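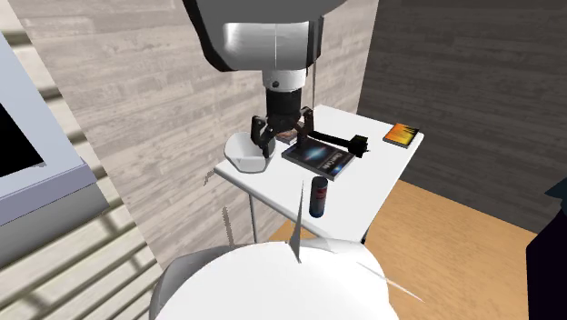 Gripper open over the small table, bowl and book.

November, bench notes, evening

Right, writing this up before I forget it all, as I did with the last lot of wedges (sorry Titilayo, I know you had to redo the lofts).

Kiprono's old Rudwood putter came in again. He says it rattles on short putts but never on long ones, which sounded daft to me until I stood there tapping it on the mat, and yes, it only does it on a soft hit. Pulled the grip, shone a torch down the shaft, nothing loose in there. Head came off with a bit of heat and there was the culprit: a crumb of old epoxy sitting in the hosel. Tipped it out, cleaned the bore with a brush and a rag, and wiped it down with spirit. Head weighs 345 grams bare, so I've written that on the tag for next time. Stuck it back on with the slow epoxy and left it in the rack. Please don't waggle it, whoever opens up in the morning! It wants the whole night.

While it was apart I had a look at the lie angle. It's 2 degrees flatter than the card says. Kiprono has been putting with the toe in the air all summer and complaining about the greens. I haven't bent it back yet. He's holing more than he used to and I'm a bit nervous of touching it, so I'll ask him first.

Regrips for the scramble lot

Chepkoech dropped off her team's irons, all wanting new grips before the winter scramble. She likes the Prokis cord ones and Vilém wants the soft Sayegh ones and they share a bag half the time, so goodness knows how that works. Did Chepkoech's first. Tape went on fine. One of the grips twisted as I was pushing it on and by the time I'd seen it the solvent had gone off, so that one is scrap. My own fault for answering the phone with my elbow. We're down to 3 of the cord ones in the drawer and I've put them on the order list.

Note to self, the vice pads are shot. The rubber has gone hard and shiny and I had a graphite shaft turning in there when I was cutting the old grip off. No damage, but I could hear it creak and I felt quite ill for a minute. Used the spare pads from the Utimeo vice, which nearly fit if you pack the bottom with a folded bit of glove leather. Hooked blade only on graphite, straight blade stays on the steel side of the bench. I moved it over there again tonight and it had better still be there when I'm back.

Shota came by for his driver and stayed ages talking about tee height. He's convinced he needs a longer shaft. I let him try the demo one in the net and he hit the frame with it (frame's fine, shaft's fine, Shota a bit quiet). I think he needs to grip down and stop trying to murder it, but I've told him we can build one up on trial if he still wants it after the scramble.

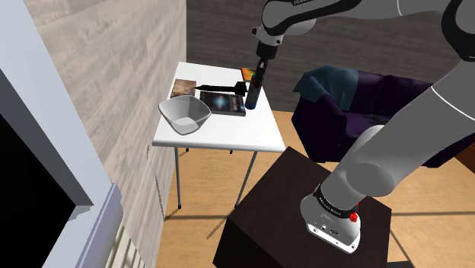

For tomorrow

Check Kiprono's putter has set, then grip it and tap it on the mat again, softly.
Finish Vilém's irons. He wants an extra wrap of tape under the right hand only, it's on the card.
Ring about vice pads before 10, they never pick up after that.
Sweep under the loft machine. I dropped a ferrule and it's gone somewhere dark.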